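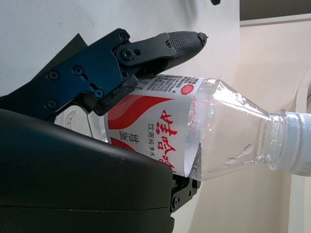 Robot Manipulation, Unit 6: Two-Arm Pouring from Demonstration
Notes prepared by Agata Colombo. Revised Sunday, June 23, 2024.

6.1 Problem statement

A transfer task has a source container, a receiving container, and a rim the liquid must clear. The source is held by one arm for the whole transfer. The receiver may stand free on the table or be steadied by the other arm. We treat the two arms as one system with a shared clock and a single action vector at each step.

The policy takes the head view, one view per wrist, and the joint positions of both arms. It returns a short block of target joint positions. No force reading is used in the baseline. Grip width is part of the action, so the policy has to learn both when to close and how far.

6.2 Why transparent objects are hard

Depth sensors that project a pattern give missing or wrong values on clear plastic and glass. The light passes through or bends, and the returned depth often belongs to the table behind. Color images keep some usable cues: highlights, the distorted background seen through the wall, caps, labels, soft shadows. The Leso pipeline drops depth entirely and works from color views alone.

A label is a mixed blessing. It gives strong texture for tracking, but a policy trained on one label tends to fix on it and ignore the body of the bottle. See the ablation in 6.5. 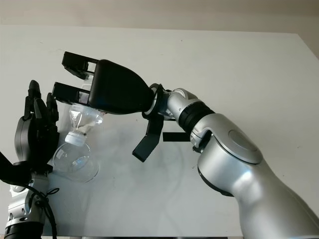 6.3 Narrow receivers

Let r be the inner radius of the receiving opening and e the lateral error of the source rim at the start of flow. With a bare flask neck, r is small and most failures come from e alone. A funnel raises the effective r and adds a second constraint, the height of the source above the funnel rim. Too low and the source hits the rim; too high and the stream spreads.

Tedesco's version of the task scores the two constraints separately. A trial with good lateral error and bad clearance is logged as a contact failure, and is not pooled with spills. Keep this split in your own reports.

6.4 Data

The Caputo set has 2922 demonstrations, all teleoperated, with flask and bowl receivers mixed. Of these, 432 are held out. Operators were told to move at a normal pace and to leave bad grasps in the record if they recovered from them. Recovery segments are tagged by hand (Fahy, Sotiropoulos).
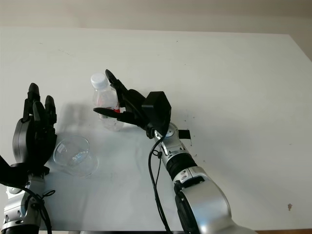
6.5 Results to know

Bowl receivers are easier in lateral terms, but the grasp on the source matters more than students expect. When the hand closes near the middle of the bottle, the fingers hide much of the body from the head view, and the wrist view has to carry the estimate of tilt. Removing the wrist views raised failures on 54 of the held-out starts. Covering the label at test time raised them on 17.

Cirillo repeated the label test with mixed labels in training and the effect was no longer measurable.

6.6 Exercises

1. Write the clearance constraint for a funnel of rim radius R and source tilt angle a.
2. Explain why an action block that is too long hurts the end of a pour more than the start.
3. Propose a score that separates grasp failure from transfer failure using joint data only.

Reading for next unit: Cilley notes, sections 2 and 3.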